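Arley wrist set, pilot release

Status: usable, with reservations. Read the limits before you train on it.

What it is
194 demonstrations of cylinder handling, 863 minutes in total. 13 operators took turns, either guiding the gripper by hand or driving it remotely with the Kuruc controller. Pomia collected the recordings and Fandilano wrote the loader.

What it is not
A benchmark. Every operator knew the task in advance, and most settled on the same approach after a short while. A policy that copies them well may only have learned one habit. We would not quote a success rate from this set, and we are wary of anyone who does.

Labels
Each run is tagged "hand" or "remote". The tag was typed in by the operator – we rechecked 50 and fixed the ones we could. Grip force was not recorded. Please don't try to guess it from the video.

Camera views
Wrist camera only. At close range a cylinder can take up most of the view, and its surface color changes a lot from one side or end to the other. 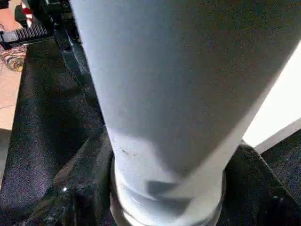 Second view: blue toward the top, off-white lower down, a black finger on each side.
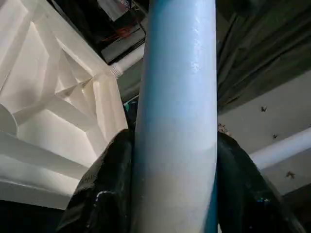
Known problems
- Start and stop times are set by button press, and some are late.
- Remote runs have longer pauses. Trimming them helped in one test and hurt in the next.
- Failed attempts are kept but not marked as failures. A fix is planned for the next release.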